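Progress note to Samex, sidewalk delivery work package
Prepared by Vasilis Pavlović, Barbridge group
May 12, 2023

Selim asked for this a week early so it's short. Budget sheet follows separately, still waiting on one invoice from Hoxha for the compute.

Where we are. Simulator side is in decent shape. The pavement-following policy now trains end to end on the Paltholm city map, no hand-placed waypoints. 3434 training episodes finished, 400 held back for testing and not touched until last week. Of those 400 the new policy finished 7 short of the target we agreed in November. Not a pass, I know. Old policy was a long way behind that.

What changed in the method. We dropped the separate kerb detector and let the policy learn the edge from the camera view plus a coarse heading hint. Fewer parts to tune. The heading hint is noisy on purpose, otherwise it just follows the hint and ignores the view. Took three goes to get the noise level right and the first two runs are wasted compute, sorry, they are in the invoice.

Views from the simulated map, all at pavement level:

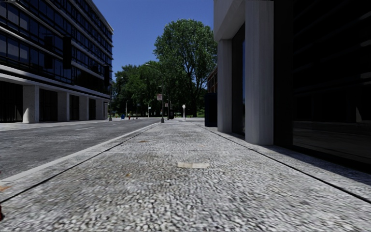
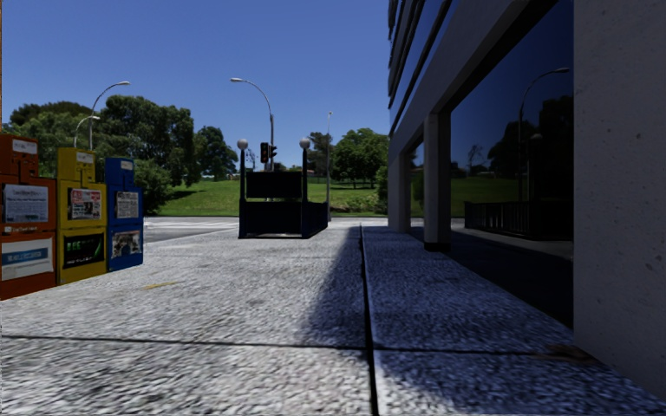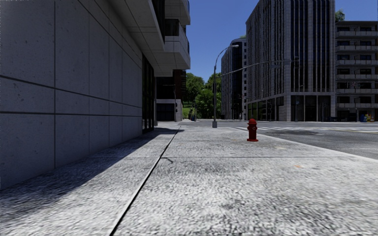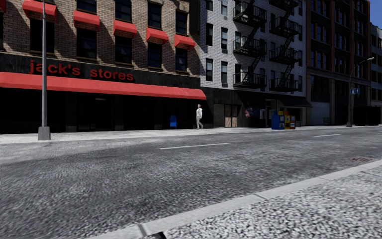
Failures. Went through every one by hand with Selim. Three kinds mostly. Shadow edges: the policy treats a hard shadow as a kerb and creeps along it. Street furniture close to the walking line, it stops and then dithers, times out. And corners, where it turns late and ends up pointing at the road. The corner ones worry me most becuase a timeout is harmless and a wheel off the kerb isn't.

Shadow problem we think is fixable. Retraining now with the sun angle moved every episode, 498 episodes in so far, too early to say. Loss curve looks fine but it looked fine last time too.

Not done: the crossing behaviour. Said it would be started by now, it hasn't been. Pedestrians walk in the sim but they don't react to the robot at all, so any crossing result would be flattering and not much use. Either we write a simple give-way rule for them or we buy something in. Would like a decision from Samex on that before we spend time on it.

Staffing same as before. Selim is on this full time untill the end of the work package, I'm on half.

Next: finish the sun angle run, rerun the same held-back set, then a corner-only test set that Selim is putting together. Real pavement trials still blocked on the insurance letter, chased twice. If someone at your end can nudge them please do.

Logs and the failure table are in the shared folder, same place as last time. The column headed "dist" is in metres, the rest are seconds.

VP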